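Prillari Wholesale – Questions from Stores

Who can open a trade account?

Any independent grocery, co-op or farm store with a resale certificate. We also supply small chains of up to 8 locations. Larger chains should write to Thijs De Graaf, who handles contracts from the Wustovby office.

Is there a minimum order?

Yes. Dry goods orders start at $849 per delivery. Chilled goods count toward the same total if they ship on the same truck. Orders under the minimum can be picked up at the Mikby warehouse, dock 2, with no extra charge.

How often do you deliver?

Most stores get one delivery a week. Your route day is set when the account opens and stays the same through the year, except in May, when the chilled routes are redrawn.

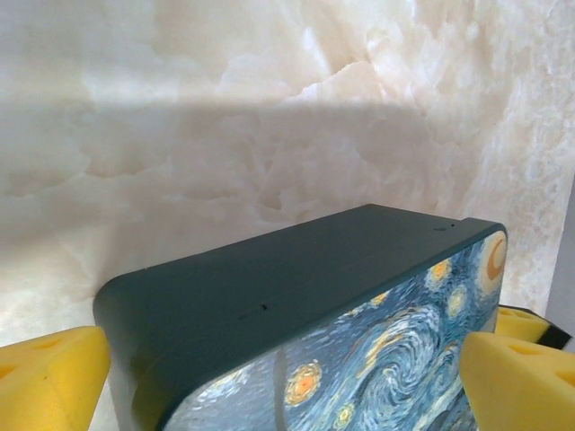 If you need a different day, ask before the route list closes. We can usually move a store within the same county. Moving to another county route takes longer and may change your cutoff time.

What happens if an item is out of stock?

We ship the rest and take the missing item off the invoice. Nothing is placed on back order unless you check that box on the order form. Substitutes are sent only for flour, sugar and canned tomatoes – you can turn this off in your account.

Do you still carry the Van der Linden crackers?

Yes, in cases of 100 single packs. The item number is now 2407. The old number no longer works on reorder sheets.

How do I report damaged goods?

Note the damage on the delivery slip before the driver leaves, then call or email the same day. Credits show up on your next statement. Please keep damaged chilled items until we confirm the credit.

Can I set my own shelf prices?

Yes. The prices in our catalog are suggestions, and many stores go lower on bread and pasta.

When do catalog prices change?

Twice a year. The current list took effect on 16 Mar 2025. Orders placed before that date were billed at the old prices.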